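Grestthorpe cloth folding – April update for Edileuza Sampaio

Hi Edileuza! Good month over here. We set out to gather 600 folding examples on the two-arm table and we're at 97 percent of that, so the Drelska money is going where we said it would. We've been on the striped cloth lately, and starting it crumpled makes for slower episodes (but much more useful ones, I think).

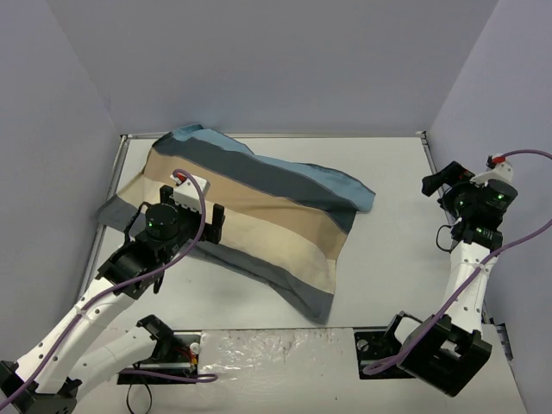 What's left

I threw out 41 episodes where the operator paused too long, and I'd like to redo those before we train anything. The wrist views matter most to me – the folds and hems really show up there.
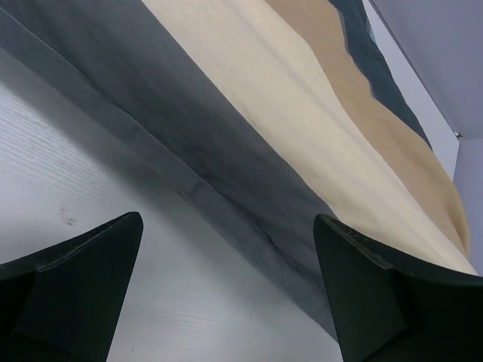
I also want 7 more hours of operator time in the Pestumside budget, mostly for labeling. Could you let me know by the end of the month?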